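Visit to the Brarnbridge paper mill, November

Our local history group had been trying to get into the Brarnbridge mill for two years, and in November we were given a place on one of the open days. Fourteen of us went by minibus, leaving at half past eight and getting there a little before ten. Parking is at the lower gate. The upper car park is for staff only, and the sign is easy to miss coming from the bypass.

The mill stands on the Idier, which supplied the power until the turbines were taken out and still supplies the water. Llinos Voyle met us in the reception block and took us round for the whole morning. She started in the lab as a school leaver and has worked in most departments since, so there were few questions she could not answer.

We began at the pulp store. The mill no longer makes its own pulp and buys it in as dry sheets, most of it from Midtbø. The bales are broken up in water in a large steel tub, and the noise is such that we were handed ear defenders at the door. From there the stock goes through cleaners and refiners. Llinos said the refining is where the character of a paper is settled — a longer beating gives a harder, more transparent sheet.

The older machine, No. 1, was standing idle for a change of felts, so we could walk along it and look in. It was bought second-hand and is used for short runs of drawing and ledger paper. No. 2 was running. It turns out 144 metres of paper a minute on the heavier grades, and more on the lighter ones. It is very warm at the dry end and several of us wished we had left our coats on the bus.
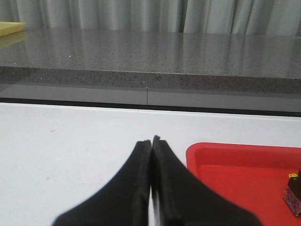

Finishing and dispatch

After tea we were shown the cutting and sorting room. Reels are slit and then cut to sheet, and the better grades are still looked over by hand under strong lamps. Sheets with specks or creases go back to be pulped. A pallet of the cream laid was being wrapped for Mistidden, where it is made up into account books. Smaller orders go out in boxes of 2000 sheets.

The sample room was the part I liked best. The mill has kept a sheet from every making in numbered folders, and the last one on the shelf was 3963. The early ones have gone brown at the edges, but the watermarks are still clear when held to the window. Members may ask to see particular folders if they write in advance.

Lunch was soup and rolls in the canteen, £6 a head. The shop by the gate sells offcuts by weight — cash only — and closes at two. There are a lot of steps between the machine floor and the sample room, and no lift. We were back home by four.

Contact the editor | © Local History Group Newsletter | Back to top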